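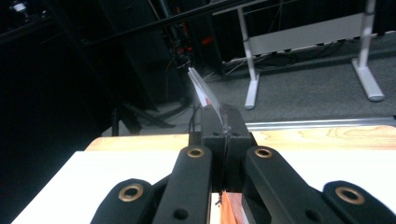
On Keeping a Household Pantry Inventory

I have maintained a written inventory of the household pantry since March. The practice began as a response to a specific problem: a second case of canned chickpeas was purchased while the first remained unopened behind the flour. Several readers of the earlier post on grocery budgeting asked for a fuller account of the method, and this post is intended to provide it.

The pantry in question is a closet off the kitchen, 33 inches wide, with five fixed shelves and a floor area used for heavy items. It serves two adults and, during school vacations, two more. Purchases are made chiefly at the Oltari market, with dry goods ordered in bulk from Samarakoon, which delivers to our area once a month.

First Count

Before any system was adopted, every item was removed from the shelves and recorded on ruled paper. The first count came to 104 items. Of these, 52 had been bought to replace something already in the pantry. Eleven were past the date printed on the package, including a jar of molasses that had moved with us from the previous address. The molasses was discarded. The remaining items were reviewed one at a time, and most were kept.

Readers who intend to do the same should allow a full morning. The count was started at 9 a.m. and was not finished until after lunch, in part because the shelves were washed while they were bare and had to dry before anything could be returned to them.

Choice of Categories

The original list used 14 categories. This was excessive. Crackers, for instance, could be entered under baked goods, snacks, or soup accompaniments, and over the first several weeks they were entered under all three. The list was revised twice and now stands at six categories: grains and flours, canned goods, oils and condiments, baking supplies, snacks, and beverages. Spices are kept in a drawer by the stove and are not included.

Categories should follow the shelves. If rice and pasta stand on the same shelf, they belong on the same page. A page that sends the reader to three different shelves will not be kept up to date.

Containers

Opinion differs on whether dry goods should be moved out of their original packages. I transferred flour, sugar, oats, and rice to Tidach jars with clamp lids and have been satisfied with them. The jars are heavy when full and are accordingly kept below shoulder height. Lentils and beans were also transferred at first, but the cooking times printed on the bags were lost in the process, and those items have since gone back to their bags. 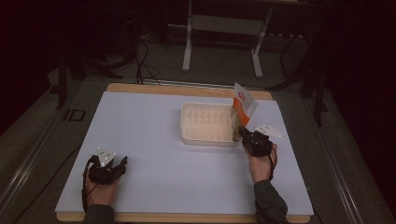
Small packages present a separate difficulty. They slide, they fall behind larger goods, and they are seldom eaten in the order in which they were bought. The present arrangement is a shallow bin for each kind, with new purchases placed at the back. The bins are not labeled. Labels were tried and came off in the humid weather, and the members of the household were found to know where the pretzels were without them.

Recording Withdrawals

The recording of withdrawals is the least reliable part of the method. Additions are simple to enter, as the receipt is at hand and the groceries must be put away in any case. Withdrawals occur at odd hours, often by persons with no interest in the inventory. A pencil on a string was hung inside the closet door. Compliance improved for two weeks and then returned to its former level.

A telephone application, Hukar, was also tested over the summer. It performed as described, but each entry required the phone to be unlocked and the item found in a menu, and by August the paper list had been restored. Those who already carry a phone while cooking may reach a different conclusion.

The current practice is to accept that withdrawals will be missed and to correct the list by a short count on the last evening of each month. Only the canned goods and the grains are counted in full. The other categories are checked by eye, and anything that looks low is added to the shopping list.

Results to Date

The most recent count came to 80 items, and duplicate purchases are now uncommon. Spending on dry goods has declined, although it would be improper to credit the inventory with all of that change, as we also ate away from home more often in the early fall. Meal planning has become easier. On two occasions a full week of dinners was prepared from the shelves with only milk, eggs, and fresh vegetables purchased.

The chest freezer in the basement has not yet been inventoried. It contains a number of wrapped parcels marked only "soup," and a separate post will address it after the holidays. Questions on shelf liners, which have come up repeatedly in the comments, will be answered in the same post.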